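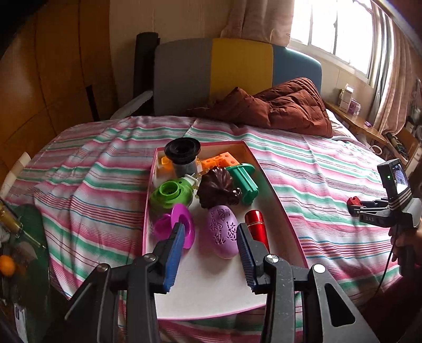 Fadwa Abdel Hamid
Short thread on limescale in kettles and how the hardness figure on your water bill relates to it. 1/7

Hardness is quoted in mg/l of calcium carbonate. Over 200 counts as hard. Ours reads 281, up slightly on last November. 2/7

Boiling drives off carbon dioxide, and the dissolved bicarbonate drops out as carbonate. This is the temporary hardness. The permanent part (mostly sulphates) stays in the water. 3/7

Citric acid clears it. I use 15 g in half a litre of warm water and leave it for 20 minutes. Don't boil the solution: calcium citrate is less soluble hot and can leave a white crust that is harder to shift. 4/7

Vinegar works too, more slowly, and the smell lingers for two or three fills. 5/7

Jug filters use ion exchange resin. The Raretti cartridge lasted us roughly 5 weeks before scale came back. The packet says eight, presumably for softer water. 6/7

Þórey Ladefoged asked about magnetic collars. I ran a Flaltow one on the inlet pipe all winter and weighed the scale each month. No difference I could measure. 7/7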